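Farkine opens sorting room for small lost items at Urnadham

Farkine has opened a sorting room for small lost items at its Urnadham depot, bringing together two collections that were previously handled at separate counters. The room began taking items in May and is open to the public from 7:30 a.m. until early evening.

The change covers anything small enough to fit in a coat pocket: keys, eyewear, toys, cosmetics, game pieces and similar items. Bags, umbrellas and clothing will still go to the main desk at Ondberg, where shelving was replaced last year. Phones and wallets are kept in a locked cabinet at both sites and are not part of the new arrangement.

Farkine said 559 small items were handed in across its routes during the first month, of which 99 were returned to their owners. The company did not give a figure for the same period last year, saying the two counters kept their records in different ways. 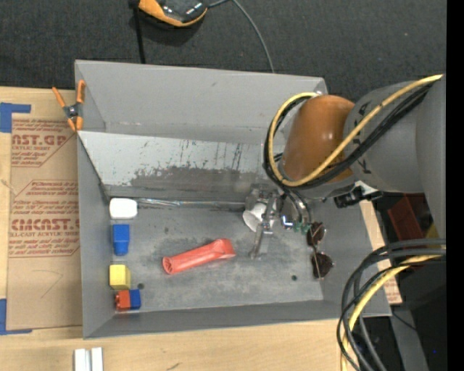 Small items are often the hardest to match with a claim, according to the notice posted at the depot. People tend to report them late or describe them only in general terms – "sunglasses" or "a toy brick" – and the old forms had no space for anything more. Things are now laid out in open metal bins on wooden tables before they are tagged, so that a pair of sunglasses can lie in the same bin as a yellow block and a smaller red one until each has its own entry. Staff write down the color, the general shape and the route, then move the item to a numbered drawer.

The drawers were supplied by Kılıçarslan, a local furniture workshop that also built the tables. Each drawer is divided into narrow sections, and the fronts have a slot for a paper card. Farkine said it had looked at a barcode system but chose cards for the first year.

Anyone who has lost something can fill in a form at the Urnadham counter or at Ondberg. The form asks for the route, the time of travel and as full a description as possible. Toys should be described by color and size, and eyewear by the shape and color of the frame. A claim made at one site can be answered from the other, and items can be sent across on the afternoon van at no charge.

Items will be held for 2 months. After that, toys in good condition will be offered to play groups in the area, and eyewear will be passed on for reuse where possible. Anything broken will be recycled – small plastic parts are collected separately at the depot.

The Urnadham counter is on the ground floor, next to the ticket office. The entrance from the parking lot is step-free. Forms are also available from drivers on all Farkine routes.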